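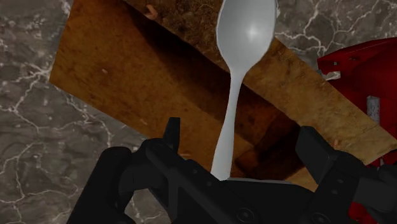

How to Get Your Band's First Single Ready for Release

So the song is finished, everybody in the band likes it on the same day, and you'd like other people to hear it. Congratulations! I've helped put out records with three bands now (the current one is Claris, if you've ever stood in the back room at Briltstead on a rainy night) and I still make a list every time, so let me walk you through mine.

1. Get the final mix mastered

Ask for a WAV file at full quality and keep it somewhere you won't lose it. I keep two copies, one on a drive in my desk drawer and one online. Before you sign off, listen in the car, on cheap earbuds, and on whatever speaker lives in your kitchen. Our second single, "Tejada," sounded lovely in the studio and had no bass at all in our drummer's van, and we were very glad to find that out while it could still be fixed.

2. Agree on who wrote what

Please do this before the song is out, while you are all still cheerful. One sheet of paper is plenty: the title, the date, each writer's full legal name, and the percentages, which need to add up to 100. Everybody signs it and everybody gets a copy. Once that's settled, each writer can register the song with whichever performing rights organization they belong to.

3. Pick a date and back up from it

Give yourselves at least 33 days between uploading the song and the day it comes out. You can do it faster, and we have, but you lose the chance to pitch it to playlist editors and you spend the whole month feeling chased. We like March for a new band. The holiday records are long gone by then, and the summer ones haven't started crowding in.

4. Make the artwork

Cover art should be a perfect square, and bigger is better. Check your distributor's page for the exact size it wants. Shrink your design down to the size of a postage stamp and see if you can still make it out (our first cover had the band name in thin gray script, and at that size it looked like a hair on the screen). Leave off web addresses and prices, as those tend to get a cover sent back.

5. Upload and double-check the boring parts

Spell the artist name exactly the same way every time, capital letters included. Put the featured players in the proper boxes and not in the title. Write down the ISRC code the distributor gives you, because you'll need it again if the song ends up on an album.

6. Write to people

Short, friendly emails work best. Say who you are, put in a private streaming link, and mention one thing about the song. I send 15 of these a week and no more, each one typed by hand. For "Peltbridge" we mailed a form letter to 500 addresses and got two answers, one of them from somebody's vacation auto-reply. The next time around I wrote to college radio hosts I really listened to, and four of them played us.

On release day, post the link, thank whoever helped, and go have supper together.

Written by Emiliano Peñalver

Filed under: Music Making, DIY Releases, Beginners

Related guides
How to Book a Small Weekend Tour
Recording Vocals in a Spare Bedroom
What to Put in a Band Bio
Pressing a Short Run of Vinyl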